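Cimside to Add Robot Arms at Castthorpe Returns Center, Trains Floor Staff to Run Them

CASTTHORPE, January. Cimside, which handles returned furniture and home goods for online stores, will put 11 robot arms to work at its Castthorpe returns center this spring. The arms will take over most of the lifting and turning at the inspection tables. The center employs 127 people, and the company said no jobs will be cut as part of the change.

Returned items now come off the truck and are picked up by hand several times before they are graded and shelved. Under the new setup, an arm with a two-finger gripper will lift each item, hold it at the height the inspector chooses, and set it down again. The inspector still decides what grade the item gets and where it goes next.

The arms are supplied and programmed by Plivo. Before an arm is allowed near a real table, its movements are tried out in computer-built rooms with tables, walls and pictures in place. Castthorpe staff have been taking part in this stage since the fall, two hours a shift, at desks next to the loading office.

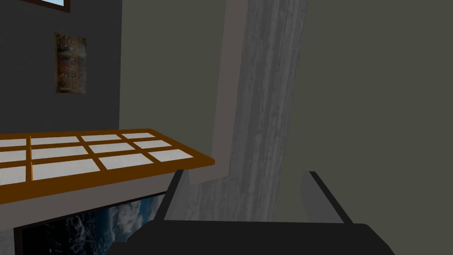
Irja Turunen said the desk sessions took some getting used to after years on the floor, and that she would like more time on them before the first arm is switched on. She also said inspectors had asked for a stop button on both sides of every table, and that the layout was changed to include them.

So far 31 employees have finished the first part of the training. They will be paid at a new operator rate, which starts on the first day an employee runs an arm alone. Training takes place during paid hours. Employees who do not want to work with the arms can stay in packing, receiving or repair at their current pay.

Shift times will stay the same. The early shift begins at 6 a.m. and the late shift at 2 p.m. Job rotation will change: inspectors will spend no more than half of a shift at an arm table and the rest on grading or repair.

"We lose good people to sore backs and shoulders," said Aarne Nurmi, site manager at Castthorpe. "I want them to be able to stay in the job if they like it. We also expect to have questions we haven't thought of yet, so the first two tables will run for a month before we add the others."

Väisänen, the contractor for the floor work, will move the power lines and put up the guard rails. Aisles on the north side of the building will be closed in turn while this is done. Drivers should use the south gate during that time and check in at the loading office.

Cimside has 85 inspection tables at the site. Those without an arm will keep running as they do now.

Press contact: Cimside, Castthorpe site office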